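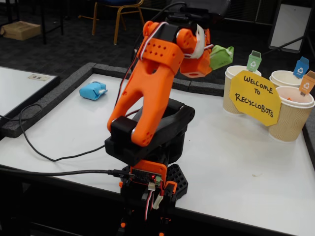

How many uses do you get from one cup before it needs replacing?
Plan on 5 emptyings if only dry wrappers and paper go in. Swap the cup sooner if the rim goes soft.

Joriment Ripple Cups by Climer

Brown paper cups with a wavy ridged outer wall and a white rim, sold for hot drinks and also used as small tabletop recycling bins. The ridges make them easy to grip. They stand on their own and take candy wrappers, receipts and other light scraps.

Sold in sleeves of 12 or cartons of 500. Lids are not included.
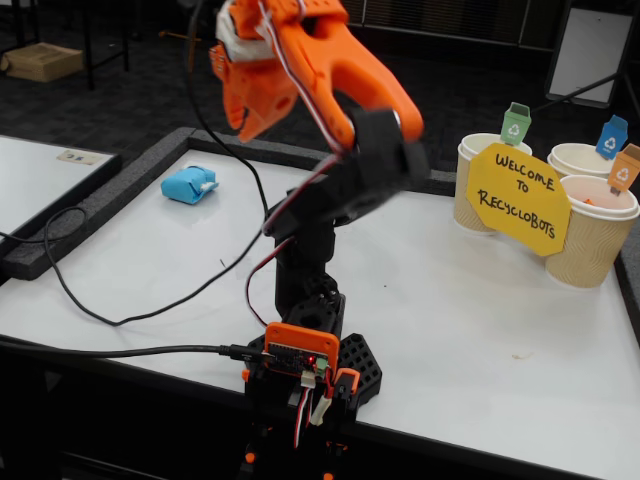

For sorting at a desk or counter, most customers set out one cup per material and write on the side with a marker. Keep liquids out of any cup used for scraps. Store spare sleeves upright in a dry cupboard.

Carton orders ship from our Drumorden warehouse. Orders placed before 8 a.m. leave the same day. Single sleeves are also stocked at Gunawan.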